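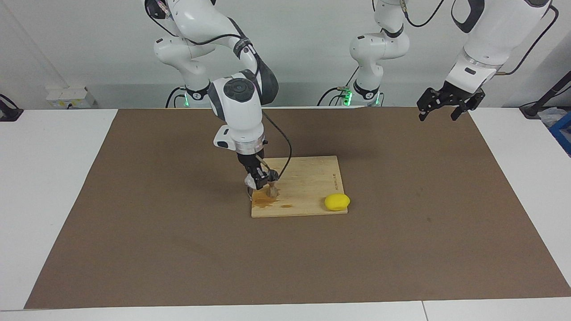 Right arm on the board test, brush-like tool in the gripper, left arm parked open.

Omdale Shared Workshop
Two-arm build group: minutes of meeting, Jan 22, 2018

Present: Munther Farah (chair and notes), Smadi bench users, two from the Flovska evening group.
Apologies: received from the Beneo table.

1. Minutes of the last meeting
Agreed with one change. The wrist flange spacers were bought out of the build fund and not given, so item 4 should show them as a cost.

2. Board cleaning job
Munther went through where the job has got to. The right arm holds the small brush-like tool and works on the left half of the cutting board, where the brown liquid goes down in a streak. Pressure is still set by hand in the script. It was felt that the arm should come down more slowly over the last part of its travel, and Munther will change this before the next session.

The lemon stays on the front right corner of the board for now. The Flovska group want it used as an object for the left arm to lift clear before brushing starts. Agreed in principle, but the brushing has to be repeatable first.

There was some discussion about whether the board should be clamped. Decided against it for the time being – the brown paper gives enough grip for light strokes, and a clamp would get in the way of the left gripper later on.

3. Cables
The cable at the right wrist was raised again. It curves out over the board on its way down to the gripper, and two members would like it held closer to the arm. Fabric ties to be tried, with enough slack left for the elbow to bend fully. No hard plastic ties on moving joints, as agreed in November.

4. Paper mat
The mat has scuffs and a few darker spots. Agreed to keep it until the lifting work starts and then put down a fresh sheet. Whoever changes it is to mark the board position on the new sheet in pencil.

5. Money
Balance of the build fund is £173. Spending of up to £112 was approved for a spare pair of gripper fingers and a second brush. Receipts to Munther.

6. Bench time
The Smadi bench users asked for notice when both arms are to be powered. A sheet will go up by the door. Sessions to finish by 9 pm, with both arms parked and switched off at the wall.

7. Any other business
Flovska offered to write up the start-up steps for new members. Accepted with thanks. A draft is to be sent round before the next meeting.

Date of next meeting to be set by email.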